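Finishing bench notes — October, Saturday, started before 8 and it's already gone wrong

This site uses cookies to remember your settings. Accept / Manage preferences

Shellac again. Writing this down while it's fresh, the last batch notes were on the back of a sandpaper sleeve and went out with the trash.

Card table, the mahogany one. Top bloomed overnight. Milky patch toward the hinge side, size of a saucer, soft edges. Rest of the top fine. The leaf fine too, and the leaf got the same shellac from the same jar with the same pad. So not the batch? Or not only the batch.

Weather: rain since Thursday evening at least, shop door open most of yesterday afternoon for the delivery. Hygrometer by the sink says high but that thing says high all year. Moved it to the finishing room. Will believe it when it disagrees with itself.

Tried:
- alcohol on a barely damp pad, quick passes. Patch went away, came back inside the hour. Fainter.
- hair dryer on low, held well off. Helped a bit at the edges. Stopped when I could smell it.
- left it alone through lunch. Best result so far, annoyingly.

Going to leave it till tomorrow with the heater on low across the room and the door SHUT. If anyone comes in, shut it behind you please. There's a sign now.

Flakes. We're almost out of the Grigaitė blond, a handful left in the tin and it's mostly dust. Last of it went into the small jar, 2 pound cut, strained through a paint filter. Dissolved slow. There was a jelly layer at the bottom that would not go whatever I did, shook it, warm water bath, shook it again. Old flakes do that. The tin has no date on it so no idea how old, it was here before the new lights went in.

RULE from now on: date on every tin when it's opened. Date on every jar when it's mixed. Masking tape, pen, not pencil, the alcohol doesn't touch pencil but the sleeves do.

Test for the jar — a few drops on glass, leave it, fingernail. Should be hard and a bit brittle by the next morning. Small jar's drops were still taking a print at closing yesterday. Checked first thing today, still slightly gummy. So that jar is done, use it for sealing knots on the shelf brackets or nothing. Did NOT go on the card table, to be clear, the table got the big jar. Big jar passed its glass test fine.

So card table = moisture, probably. Small jar = dead flakes. Two separate problems in one day and I spent the morning treating them as one.

Order from Brasico: 200 grams blond dewaxed, and the same of the garnet if they have it. They sent seedlac last time by mistake and we kept it, which was dumb, nobody's touched it. Ask them for the packing date this time. If they won't say, get it from the place in Dembridge even though the shipping is silly.

Alcohol: the can marked shop use is the hardware store stuff and I don't trust it since the lid was left loose. Opened a new one for the pads. Old can is for cleaning brushes now, put a red X on it.

Rubbing out, the Grurlow sideboard. This one's the good news. Top has had its 7 days to harden and you can feel the differance, paper doesn't clog at all now. When I tried a corner last week it balled up right away.

What I did, so it can be repeated on the doors:
Cork block, mineral spirits with a drop of oil. Went through the coarser wet papers quickly, just enough to knock down the ridges from the pad. Ridges were worst at the ends where I'd slowed down to turn around. (Don't slow down to turn around. Come off the edge and come back on like landing a plane.) Then finer, wiping between each and looking low across the surface with the hand lamp. Finished at 3000 on the top only. Edges by hand with the worn out piece, very light.

Cut through on the front left corner. Small, color's fine, just bare of finish. Touched it in with the little squirrel brush and will leave it alone until midweek. Always the same mistake, edges have nothing on them, the pad skates off before it leaves anything behind. Next time put an extra pass around the edges BEFORE starting on the field, and stay off them with the paper until the very end.

Then wax? Not sure. The customer says satin. To me satin means steel wool and wax, to them it might mean what the catalog calls satin, meaning flat. Do a sample board both ways and let them point at one. The offcut from the back panel would do, it's the same veneer.

Pads. Threw out three of the old ones, the linen was going thin and one had left lint in the leaf of the card table (picked it out with a pin, filled, leveled, can't find it now). New pads from the old bedsheet, washed a lot of times, wool inside from the sock. Keep them in the screw top jar with a splash of alcohol, lid tight. If a pad goes stiff do not try to rescue it. I've rescued pads before and they scratch.

Oil for the pad: less. Whatever amount I think, less. Yesterday's session left smears that I had to spirit off this morning and that's probably extra alcohol on a finish that was already struggling with the damp. May even be what made the patch show up where it did, it's where I was starting my strokes. Hm. Look into that. If the patch comes back in the same place tomorrow it's oil under there and I'm going to have to take that area down.

Pore filling on the sideboard doors: pumice, slowly. The left door is full, you can see it in the lamp, flat as anything. Right door still has open grain along the bottom rail and I got bored and started bodying up over it. It will sink. Going back over it Monday or whenever the room's dry. Dont let me skip it.

Things to do, no order:
- red X on can
- tape and pen hung on a string by the mixing shelf
- order flakes
- sample board, satin both ways
- ask about the missing escutcheon, it was in the drawer when the sideboard came in, I'm sure of it
- take down the old hygrometer or get a second one to argue with it
- sweep BEFORE finishing not during

Cleaner for the brass pulls can wait. They look right dull, I'd leave them, but that's not my call.

Late addition, after four: patch on the card table has shrunk again with the heater going. Still there if you get down low. Not touching it. Not touching it.

Bench tops wiped down and lamps off.

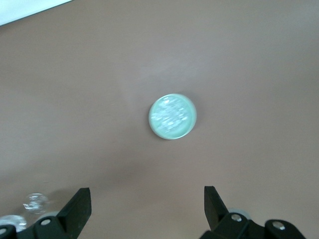 Had the same kind of bloom on a tray last winter and I kept chasing it with alcohol, which only moved it around. I'd give yours a good deal longer than overnight before you decide it's oil. When I finally left mine alone in a dry room for a week it went clear, apart from one streak, and the streak was where I'd been heavy with the oil. I'd also throw the small jar out now and not save it for the knots, as mine never hardened on those either and the paint over it stayed tacky.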